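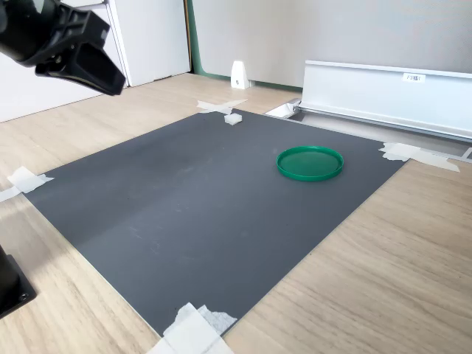
Fig. 1. Cube near the far corner of the mat, lid on the right half, gripper empty to the side of the work area.

Intro to Robot Manipulation
Handout 4: Cube and Lid

Read this before your bench session. It covers the task, the mat, how to record a demonstration, and what to hand in. The reading for this unit is the chapter on grasping in the course pack, and you will need the joint limit table from Handout 2.

1. The task

The arm picks up the small white cube and places it in the green lid. An episode starts with the arm at its home pose and ends when the gripper has released the cube and moved clear. A cube resting on the rim counts as a miss. A cube that lands in the lid and bounces out also counts as a miss.

It is a short task, but it has the same parts as most of what you will do later in the course: approach, grasp, lift, carry, lower, release. Your write-up should treat these as separate phases.

2. The mat

The dark mat is taped down at the corners and its position was measured when the table was calibrated. Do not peel up the tape or slide the mat. If a corner lifts, press it down and write it in the bench log. If the mat has moved, stop and run the Gimside calibration script again. Every recording made after a shift is useless until that has been done.

Mat coordinates are in millimeters. The origin and axis directions are on the first page of the bench log. Use them in your report so that your numbers can be compared with those of other teams.

3. Placing the objects

Start positions come from the list in the Tresano project folder. Each row gives one cube position and one lid position. Work down the list in order and do not skip the awkward ones. Positions near the edge of the mat are there on purpose, and a policy trained only on the middle will fail on them.

Turn the cube to a new angle for each episode. The lid goes rim up. Keep pens, phones and sleeves off the mat while recording.

4. Recording

Each team records 41 demonstrations. The class set will be 2595 episodes once this term's recordings are added to those of earlier terms. Before you start:

- Check that the arm moves freely through its range and no cable pulls tight.
- Open and close the gripper twice from the Strazds panel.
- Enter your team number and the row number from the list.
- Move the arm to home.

Drive slowly. Come down over the cube from directly above, close, wait for the force reading to settle, then lift. Teams that rush the grasp get a cube that twists in the fingers, and the release is then hard to predict.

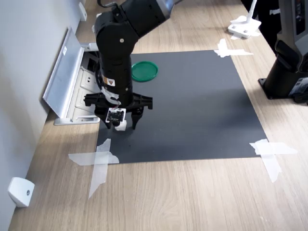 Fig. 2. White block at the gripper, fingers just over the mat. The lid is near the top edge.

On the carry, raise the cube well above the rim before moving sideways. Lower it into the lid and open the fingers fully before you back away. If you make a mistake, finish the episode and mark it as failed. Failed episodes are kept in a separate folder and we will use them in Handout 6.

5. Training and testing

Train with the Futberg starter code. Leave the batch size and the learning rate alone for the first run. Checkpoints are saved every 200 steps. Last year's baseline placed the cube in 93 percent of test episodes with positions from the middle of the mat, and did much worse near the edges. Report the two groups separately.

6. What to hand in

- The recording folder, with failed episodes marked.
- One plot of gripper height against time for a good episode, with the phases labeled.
- A table of test results by mat region.
- One page on the most common failure and what you would change.

Reports are due at the start of lecture in the last week of October. Bench sessions end at 6 p.m. and the arm must be back at home, powered down, before you leave.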